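The craft room, part three: brown paper, blue tape and a clear tub

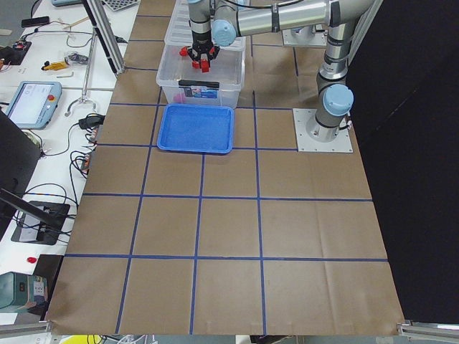

Mylene Yap wrote under the last post that clear tubs are a trap, that you end up looking at your own mess through plastic for the rest of your life, and that she went back to shoeboxes years ago and has never been happier. I've been thinking about it all week, Mylene! And I see the point, I really do, but I'm sticking with the clear ones and I want to explain why I'm so pleased with them.

First the paper, though. Kraft paper on a work surface is my favourite discovery of the year. I bought a roll from Kwon in Tistcombe (the little shop past the bakery, they'll cut you a length if you don't want the whole thing) and I now put it down before any big sort-out. It takes pencil, it takes glue, and when it gets too grubby it goes under the rhubarb. Mine arrives with creases in it and I've stopped trying to iron them out. They do no harm.

Then the tape. I mark the paper off in big squares with blue tape, and it has completely changed how I sort. Before, I'd tip a drawer out and push things into heaps, and the heaps would creep towards each other until buttons and beads were one heap again. With squares, a thing has an address. Ribbon goes in that one, zips in this one, and anything I can't name goes in the square nearest me so I have to look at it. Do the long lines first and the cross lines after, and press down where they meet or the corners lift.

The clear bin is for things on their way in or out, and a tray sits in front of it as the landing place. I'm so fond of a shallow tray with a rim. You can put a handful of small bits in, shake it gently, pick out what you want and pour the rest straight back. A bright blue one is ideal because hardly anything I own is that colour, so even a stray pin shows up.

Labels: small, on the front, never on the lid. Lids wander. I spent an entire evening last November matching lids to tubs and I am not doing it again. If you use Curitz labels, wipe the plastic first, they don't like dust.

Now the numbers, for those who asked. I counted the buttons. All of them! There were 2,467, which includes the 85 shirt buttons my aunt kept threaded on a bootlace, and it took me most of two afternoons and a packet of ginger biscuits. I've kept the lot apart from 34 cracked ones. The Zanley tubs I'd been saving turned out a bit deep for buttons, so those have gone over to wool and the buttons have jam jars until I find something better.

Still to do: the fabric offcuts, the knitting needles (more than 20 pairs, and I only ever use the bamboo ones) and the pattern box, which I'm dreading slightly. Some of the envelopes have the wrong pattern in them and a few have two.

Mylene, if you've got a way of storing patterns in shoeboxes, please do tell me, I'll try it.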